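Werkport Library > Short Fiction > Student Robotics > The Stocktake

The Stocktake

The Annual General Meeting of the Sellden Student Robotics Club was called to order at 6 p.m. on 7 May 2022, a quorum being present. The Secretary recorded that the club had $469 in its account and one item of contested business, namely the conduct of the machine known as Darner.

Darner had been entered in the shopkeeping class of the Inthanon Cup. Under the rules, a competing machine must take goods from a tiered stand and place them on a tray in the order requested by the judges. The club had rehearsed this task since February.
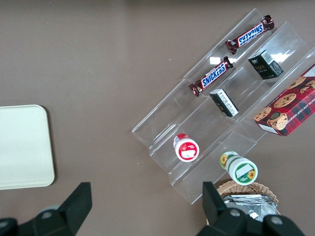

The President reported that Darner had completed 64 rehearsals and had, in every one of them, declined to touch the shortbread. It would fetch chocolate bars on request. It would fetch either jar. When asked for the shortbread it opened its fingers, waited, and returned to its starting position.

The Programming Officer advised that no fault had been found in the code. A motion that the shortbread be replaced was put and lost. A further motion, that the machine be asked again in the presence of members, was carried with 2 abstentions.

The request was entered at the keyboard. Darner moved out over the stand and stopped there for almost a minute - the Secretary was directed to note the time - and then lowered itself to the carton and turned it a little, so that the lettering faced the members.

The meeting adjourned for supper.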